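How to Make a Solid Perfume at Home

By Marwan Moussa
Fri 23 December

I wore spray perfume for years before I tried a solid one, and now there's a little tin in every coat I own! Solid perfume sits close to the skin, it travels beautifully, and you can make a batch in one evening with things from the kitchen and a craft store.

You'll need:

20 grams of jojoba oil
11 grams of beeswax pellets
55 drops of fragrance or essential oil, sold as safe for skin
2 small tins with lids
A heatproof jug, a saucepan and a wooden skewer

Start with the scent. My favorite mix is the one I call Siltdale -- mostly cedar and sweet orange, with a bit of vanilla to round it off. Drip your oils into a small glass, swirl, and smell it on a paper strip. Then go and do something else for an hour and smell it again. Orange jumps out at you early on and the cedar takes its time, so don't judge it too fast. Check the skin limit on each bottle and cut the drops back if you need to.
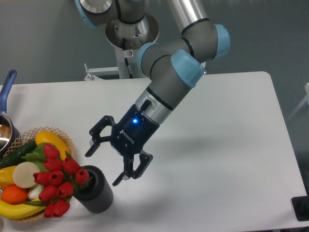
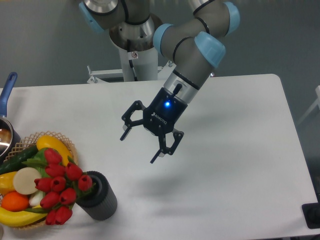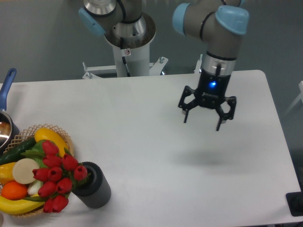

Gray arm and black gripper over the white table, three views.

Now melt the wax. Put the beeswax and jojoba in the jug, stand the jug in a pan of gently simmering water, and stir with the skewer until it all goes clear. Keep water out of the jug.

Take the jug off the heat and let it stand for a minute, then stir in your scent. Work quickly here, as beeswax starts to set around the sides of the jug before you expect it (if it does, back into the pan it goes for a few seconds). Pour into the tins and leave them alone with the lids off until they're firm right through.

To wear it, rub a fingertip over the surface and dab it on your wrists. Try a tiny bit on your inner arm first and give it a day. I like mine best after a week in the tin, when the vanilla really comes up -- it's gorgeous on a wool scarf too, though go easy on pale colors.

Last updated: November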